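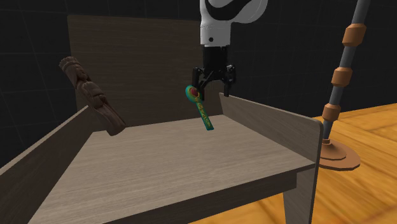

ヘブライ語が読めなくても使えますか。

文字の形が見分けられれば使えます。見出しは字母順のほかに字形順でも並んでいて、発音や文法の知識は要りません。字母表は表紙の裏にあります。

リンド(Rind) ラビ文献略語・称号ハンドブック
発行:ギレナ(Girena)
編者:Tài Đỗ
価格:1,950円(税込)

ラビの伝記や墓碑、共同体の記録簿を読もうとした人は、たいてい最初の一行で止まります。名前の前に称号が三つ、名前の後に祈りの言葉が二つ、しかも全部が略語で、肝心の本人はその間に小さく挟まっている。リンドは、その挟まっている人を掘り出すための手引きです。掘り出した人が目当ての人である保証はありません。同名の祖父であることがよくあります。

収録しているのは略語2,000項目と、略語だけで呼ばれることの多い称号・役職の解説です。たとえば「アブ・ベート・ディーン」(法廷の長)は墓碑では三文字に縮みます。「聖なる共同体」は二文字、「その記憶が祝福となりますように」も二文字です。石を彫る人の手間を考えれば当然の処置で、読む人の手間のほうは当時の検討事項に入っていなかったようです。

各項目には、略語、完全形、カタカナ読み、日本語訳、よく現れる場所(墓碑、書籍の扉、書簡、婚姻契約書など)を載せました。同じ略語に複数の読みがある場合はすべて並べ、どれを選ぶべきか文脈の手がかりを添えています。手がかりが見つからなかったものには「不明」と書いてあります。編者はこの二文字を入れるかどうかで長く悩み、最終的にかなりの回数入れました。

巻末の人名形対照表には600の名を収めています。ヘブライ語形、イディッシュ語の愛称形、ドイツ語の役所が書き留めた形の三列です。役所の列は綴りの自由研究のような様相を呈していますが、史料にある形のまま掲げました。直したい気持ちは余白にどうぞ。余白は広めにとってあります。

索引は5種類あります。
字母順
字形順(ヘットとヘー、ダレットとレーシュなど、摩耗した碑文で紛れやすい文字をまとめたもの)
末尾文字順(冒頭が欠けている場合に)
日本語訳順
役職順

年号について
ユダヤ暦の換算早見表がついています。年は文字の数価で書かれ、千の位はしばしば省かれます。さらに新年が秋、多くは9月に来るため、年だけを見て西暦に直すと一年ずれることがあります。早見表では年初の月と年末の月を別欄に分けました。聖書の一節の中で何文字かだけを大きくして年を示す書き方(クロノグラム)にも二ページ割いていますが、どの文字が本当に大きいのかは、ご自身の目で決めていただくことになります。

仕様
判型は新書判、糸かがり綴じ。本文用紙はトリスティン(Tristine)の薄口クリームで、鉛筆は乗りますが万年筆は裏に抜けます。表紙は布装、色は濃紺のみ。「ほかの色はありませんか」というお便りをよくいただきます。ありません。
本文は右開きです。日本語の縦組みとヘブライ語の横組みは、どちらも本を右から開くという一点で珍しく意見が合いました。項目そのものは横組みで、日本語は左から、ヘブライ語は右から読みます。慣れるまでは視線が行ったり来たりします。

別売のケース
ルルナッハ(Rurnach)は、リンドと鉛筆一本が入る帆布のケースです。墓地での調査に持ち出す方の要望で作りました。防水ではありません。雨の日の碑文は濡れて読みやすくなることがあるのに、本のほうは読めなくなるという問題は、まだ解決していません。

初版をお持ちの方へ
初版では「教師」と「導師」を指す略語の訳が入れ替わっている箇所がありました。正誤表を無料でお送りします。なお正誤表にも一か所誤りがあり、そちらの訂正は正誤表の裏面に刷ってあります。第二版では両方とも直しました。

収録していないもの
カバラー文献に固有の略語、現代イスラエルの官庁・軍の略語は扱っていません。前者は編者の手に余り、後者は日々増えています。個々のラビの伝記も載せていません。誰が誰の弟子で誰の娘婿だったかを知りたい方は、人名事典と併せてお使いください。その事典の略語表が足りないときに、リンドの出番が来ます。

ご注文について
ご注文は当ページのフォームから承ります。午後3時までのお申し込みは当日発送です。図書館・研究室の公費購入には見積書、納品書、請求書を各一通おつけします。宛名に肩書きが必要な場合は、略さずにご記入ください。

読者カードから
「祖母の本棚にあった祈祷書の扉が読めました。持ち主ではなく印刷所の名前でした」
「索引が役に立つ。本文より使っている」
「字が小さい」

最後のご意見については、第二版で字を一回り大きくしました。そのぶん厚くなり、初版用のケースには入りません。ルルナッハをお求めの際は、お手持ちの版をフォームの備考欄にお書き添えください。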